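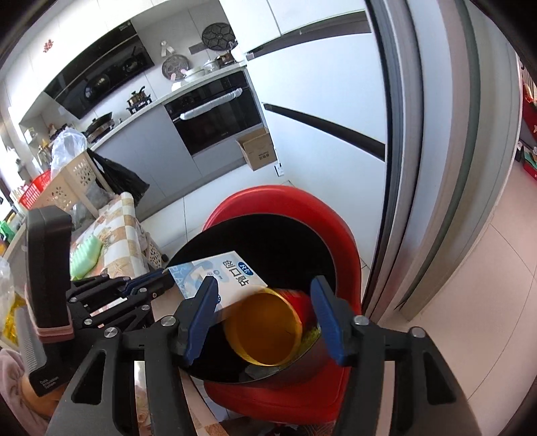
Dotari is a word list and sorting guide for things that pile up in a home kitchen. It covers the items themselves, what they are called, and where they go when the room is tidied. Many of the entries are things that didn't start out in the kitchen. A box of adhesive bandages next to a black bowl in a red basin is a normal case, and so is a bar of soap on the dining table. Each gets an entry with a usual place and a second place if the first is full.

Version date: August 3, 2025
Maintainer: Poonam Dubey
Earlier release: June (replaced, please don't mix the two)

What is in the folder

items.csv: 453 rows, one per item as found
names.csv: 161 item names, with other names in use for the same thing

There are 6 groups: trash, food and drink, dishes, cleaning, clothing and cloth, bathroom. Every row in items.csv belongs to one group. The group is the place the item should end up, so a clean folded paper towel is under cleaning and a crumpled one is under trash.

Columns in items.csv

item_name: must match a name in names.csv
color: main color only, in plain words
found_on: table, counter, floor, chair, basin, basket, bucket
group: see above
second_place: may be blank
note: free text
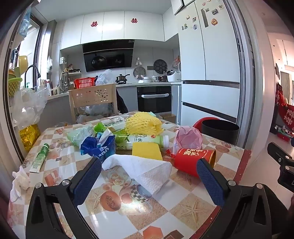
Stultar Household Language Team / Dotari word list

Packaging notes

Most of the arguments over naming were about packaging. The dining table is the hardest surface to write up for that reason. A red tin on its side, a small ribbon wrapper, a crumpled blue snack bag and a pale green plastic bag can all be lying within reach of each other, and people call three of them "wrapper" if left alone. Please use:

tin: rigid metal, with or without a lid
snack bag: printed bag that held food
plastic bag: carrier or clear bag, any size
wrapper: anything smaller than a snack bag, including ribbon
fruit net: the foam sleeve that fruit is sold in, never "sponge"

A sponge is a solid block. The yellow rectangular one is "sponge", the yellow foam net further back is "fruit net". The two were swapped in nine rows of the June release and have been corrected.

Toothpaste goes to bathroom wherever it is found. Bottles go to food and drink if they have a drink label and a cap on. With no cap, use trash.

Bags piled on a chair are entered as one row with found_on set to chair.

Clothes and scrubbers

Clothes in a bucket stay in the bucket and the group is clothing and cloth. A mesh scrubber lying on top of them is a separate row under cleaning. Shukla, the older list, had mesh scrubbers as cloth. If you are converting from Shukla, change these by hand.
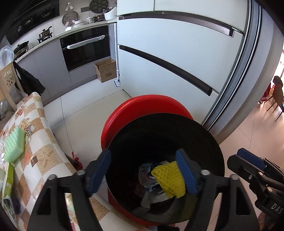

Known problems

Bucket and basin are still used loosely in the older rows. A bucket is deeper than it is wide, or close to it. A basin is wide and shallow.

The name "basket" covers both perforated plastic and woven types.

Color is weak for clear items. Some rows say "clear", some say "white".

Jomus exports drop the note column. Use the CSV files directly.

Corrections

Send the row number, the old value and the new value to Poonam Dubey. New item names need at least one row in items.csv to go with them.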